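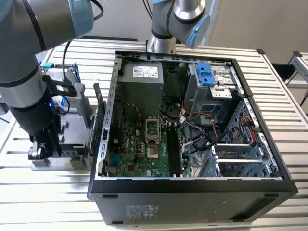 Sarita Rajput says she used to know what day of the week it was by how her thumbs felt, and that by the end of a long run of memory clips she'd be opening jars at home with a tea towel. She's still on the bench at Wultcombe. She just does far fewer clips.

**Foslow puts robot arms to work on desktop refurbishment at Wultcombe**

*For release: September*

Foslow, the computer repair and reuse firm, has brought a two-armed robot cell into daily use at its Wultcombe workshop. The cell takes on the most repetitive part of stripping and refitting used desktop computers, and the 21 people in the workshop have had a say in nearly every part of how it works. We're very pleased with it and we'd like to tell you why, along with the bits that still need sorting out.

Wultcombe takes in office desktops at the end of their first life. They come from schools, councils, surgeries and small businesses, mostly on pallets from our collection depot at Pernstead. Each machine is opened, checked and cleaned, tested part by part and then either rebuilt for sale or broken down for spares. Last year the workshop handled 3,391 of them. Every one had its memory out, its cards out and its drive out, and a good many had the processor lifted as well. Those are small movements with small parts, and they add up over a shift.

The cell, known in the building as Sarmiento after the street our first workshop stood on, works on a slatted aluminium table at the quiet end of the room. A technician opens the case, lays the tower on its side, checks for anything odd and hands it over. From there the arms work inside the case, taking parts out and moving them to a holding board, or bringing tested parts back the other way. The technician stays in charge of the job and signs the machine off at the end.

### Built around parts that don't match

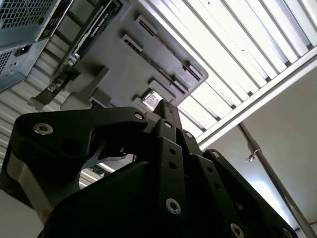

Most factory automation likes things to be the same every time, and used computers are nothing of the kind. Two towers with the same badge on the front can have different boards, different cable runs and a different idea of where the drive ought to go. So a lot of the work over the spring went into giving the arms a tidy place to work to and from. Our technicians drew the first versions on the backs of job sheets, and there were plenty of versions. You can see where it ended up in the grey moulded panel with its raised, slotted blocks, set right next to the chassis so that a part has only a short way to travel. An earlier layout sat at the far end of the table and everybody disliked it, including the people who'd drawn it!

The board has made a difference to the handwork too. Before, parts waiting for a test went into trays, and trays got stacked, and now and then a perfectly good stick of memory ended up under a pile of blanking plates. With a set place for each kind of part, anyone walking up to the bench can tell how far a job has got. Two of the ordinary benches have asked for the same board without any robot attached, and they're getting them.

### What has changed for the team

There have been no job losses at Wultcombe as a result of the cell and none are planned. The hours it frees up are going into fault-finding and customer repairs, where we've had a waiting list for as long as most of us can remember. All 21 staff have been offered training on the cell, in working time and on full pay. Some have taken to programming it and some would much rather not, and both are fine.

The working day looks a bit different now:

- Bench staff rotate through the cell in half-shifts, so no one is stuck beside it all day.
- Cases with swollen, broken or badly corroded parts go straight to a person and never to the arms.
- Anyone can stop the cell at any time, for any reason, and doesn't have to fill in a form about it.
- The morning meeting has moved to 8.45 so the person taking over the cell can hear about the previous day's snags.

That last one sounds minor, but it's where most of the improvements have come from. The list of snags goes up on the whiteboard by the kettle and stays there until somebody has dealt with it. 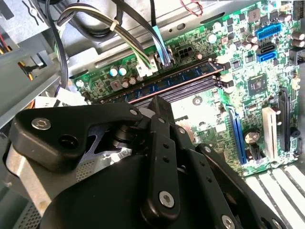 Memory was the job I'd have bet against, one technician told us, because you feel for that click with your fingers and I couldn't see how you'd ever teach a machine to feel for it; I was quite rude about it in the planning meetings, and I've had to buy a few cakes since.

Those doubts were useful. Seating a memory module takes a firm push in the right place, and a board that flexes too much can be damaged. We held the memory work back for longer than any other task while the technicians and the programmers went over it together, one slot at a time. The rule they settled on is cautious. If the arm meets more resistance than it expects, it lets go and waits for a person to look. That happens more often on older boards, and we'd much rather have the pause than a cracked slot.

Before going live, the cell had to get through 2,000 practice insertions and removals on scrap boards, with the results checked by hand. The team chose that target themselves. It was higher than the one management had pencilled in, and it took longer, and it was worth the wait.

### Where it still struggles

Cables are the big one. Inside an older desktop they go wherever the last person left them, and a bundle of power leads lying across a memory slot is enough to stop the job. For now a technician clears the cables by hand before the arms start. We also don't yet let the cell work on the smallest desktop cases, where there isn't the room.

It isn't fast, either. Sarita and several of her colleagues can strip a familiar model quicker than the arms can, and there's a certain amount of pride about this on the benches. The cell's value to us lies in its steadiness over a whole shift, and in the sore hands it saves. Staff reports of hand and wrist discomfort are being logged every month, and we'll share what we find with the team first and then publicly.

### Next steps

Processor handling is the next task to move from practice to everyday work. Processors are fiddly, the contacts are easily harmed, and the team wants a further run of trials before any customer machine is involved. After that we'll be looking at a second holding board for drives of different sizes.

Pernstead will not be getting a cell this year. The depot has asked for better lifting gear for its pallets instead, and that's been ordered.

We're also holding an open afternoon at Wultcombe on a Tuesday later in the autumn, with room for 80 visitors. Repair groups, college tutors and people from other workshops are especially welcome, and the bench staff will be doing the talking. Bring an old desktop if you've got one going spare and we'll open it up together. Places can be booked through the Wultcombe front desk, and the kettle will be on from two o'clock.

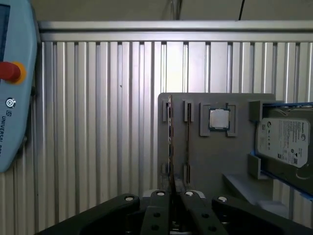 *Holding board at Foslow's Wultcombe workshop, with a circuit board, a processor and a hard drive in place.*

### About Foslow

Foslow repairs, refurbishes and resells used computer equipment from its workshop in Wultcombe and its collection depot in Pernstead.

**Press enquiries:** Foslow press desk, Wultcombe. Workshop visits for journalists can be arranged on weekday mornings, after the 8.45 meeting.

ENDS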